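4.2 Drying position and residual water

The second part of the study looked at how drinking vessels are set down after washing, and what that does to the time they take to dry. In the household survey (Section 3), most respondents said they placed cups upside down in the rack without giving the matter any thought. The kitchen diaries told a less tidy story. Cups were put wherever a gap remained between plates, and once the rack was more than half full many of them ended up on their sides. The diaries were coded by Asnakech Beyene, and the codebook distinguishes 3 positions: inverted, tilted and lateral. A cup was coded as tilted if its rim touched the rack on one side only, and as lateral if its wall carried the weight.

We kept these categories for the bench trials. Each trial began with a vessel washed by hand in warm water with the Hendance detergent used throughout the study, rinsed under the tap, and shaken once over the sink. The vessel was then placed in the rack in the assigned position and left in still air with the kitchen door closed. Residual water was taken up with a preweighed paper towel at the end of the drying period and the towel was weighed again. Trials in which a vessel shifted after placement were discarded and repeated.

Two kinds of residue were recorded separately. Surface water is the water left on the outside wall, the handle if there is one, and the rim. Pooled water is whatever has collected inside the vessel or in the recess of the foot. The distinction matters because the two respond differently to position. An inverted cup drains its interior well but often keeps a shallow pool in the foot, which then has to evaporate. A cup on its side sheds the water in the foot and may keep a small amount along the lower wall of the interior — how much depends on the curve of the wall and on the slope of the rack beneath it.

Rim shape turned out to be the main source of disagreement between the two coders during the pilot. A thick, rounded rim holds a bead of water on its lower edge, and one coder had been counting this bead as pooled water. The rule was changed before the main trials so that anything forward of the inner lip counts as surface water. Pilot data collected under the old rule are not used here.

Decoration was noted but not treated as a factor. Raised lines on the outer wall may slow the runoff of single drops, and the entry for each vessel therefore states whether the wall is plain or decorated. A lateral placement of a decorated cup is given in Figure 6. 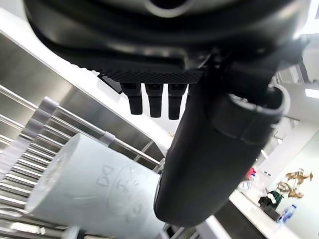

Figure 6. White cup with a thick, rounded rim, lying on its side with a stainless steel dish rack behind and beneath it. The wall carries faint decoration, including the outline of a bow.

The lateral position is also the one most affected by neighboring items. A plate standing close to the open end of a cup blocks the movement of air into it, and in the diaries this arrangement was common after evening meals. We did not attempt to reproduce full racks on the bench. All bench trials used a single vessel, and the values reported in the next section should be read as a lower bound on drying time in a working kitchen.

Vessels from the Clunell set were used for the plain-walled condition. Their foot is shallow and unglazed, and the glazed ring around it was dried with the same towel as the rest of the exterior. For narrow vessels the towel was folded lengthwise and pushed to the base with a wooden spoon handle — a method that leaves a trace of water in the corner where the wall meets the base. The same method was applied in every position, so comparisons between positions are not affected, but the absolute amounts of pooled water are slightly understated for these vessels.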